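Every November the same argument gets going, and every November I read it with one eyebrow up. The movies are finally opening to everybody again, we're told. The awards race is wide open. A small picture could take it all.

I don't buy it, and I've been covering this stuff for 16 years.

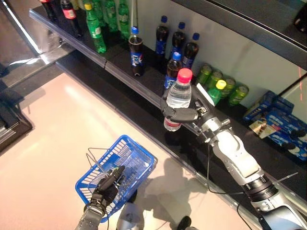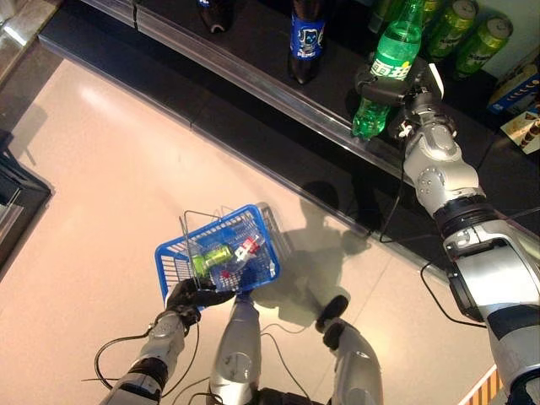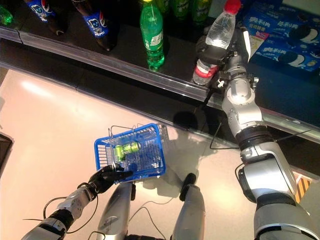
The current favorite for Best Picture of the Underdog Season is *Nirnunov*, Frida Ingvarsson's drama about a ferry pilot who loses his license and then his brother. It's good. I'd go as far as very good for the first hour. But look at how it got into the conversation. It opened on four screens, and one of them was next door to the awards group's own screening room. Pfeiffer, the distributor, bought the movie in the spring, sat on it all summer, and then mailed it to every voter with a handwritten note. A voter's stack of screeners these days is set up like a drinks shelf, with the Sprite standing right at the front edge where a hand will land on it, and the person reaching will tell you afterward that they looked at everything. Maybe they did. I'd like to see the proof.

The defense I keep hearing is that campaigns only get people to watch, and the watching does the rest. Emiliano Meléndez made that case in his column last month, and he made it well. He pointed to *Neltaro*, the three-hour one in two languages, which had almost no money behind it and still picked up a nomination for its editing. Fine. One nomination, for editing. It lost. If that's the best case for an open race then the race has a funny idea of open.

Here's what I'd want to know before I got excited. How many of the voters finished all of the eligible movies? There were 330 on the list this year. I can't get through that many and it's my job. The group doesn't ask its members to say what they've seen, and when I called to find out why, I was told it trusts them. Sure. I trust my nephew too, and I still look at his homework.

Then there's the acting field, where the talk is even sillier. Sólveig Thygesen is going to win for playing a dying concert pianist. She learned the piano for it, and you will hear about the piano until spring. Bergþóra Snorradóttir gives a better performance in the same movie, as the neighbor who can't stand the noise – seven scenes, hardly any of them with a full page of dialogue – and she isn't being pushed in any category at all. Ask why and people say the part is small. Parts that small have won before. Those had somebody paying for lunches.

I don't think any of this is crooked, by the way. I've met plenty of these voters and most of them love movies more than I do by this time of year. They're busy, they're 55 or 60, they've got a pile of discs and a weekend, and they start with the one they've heard of. I would too. What I object to is the speech that comes later, about how the best work always finds its way to the top.

So when the nominations come out and the papers call it a year of surprises, check who released the surprises. My guess is that most will belong to Pfeiffer, with one or two from Nesteck, and that Eyvindur Juhl's little comedy about the tax office, which made me laugh harder than anything since last winter, won't be on there. I'd love to be wrong about Juhl. It's still playing in one theater downtown, at 4:15 in the afternoon.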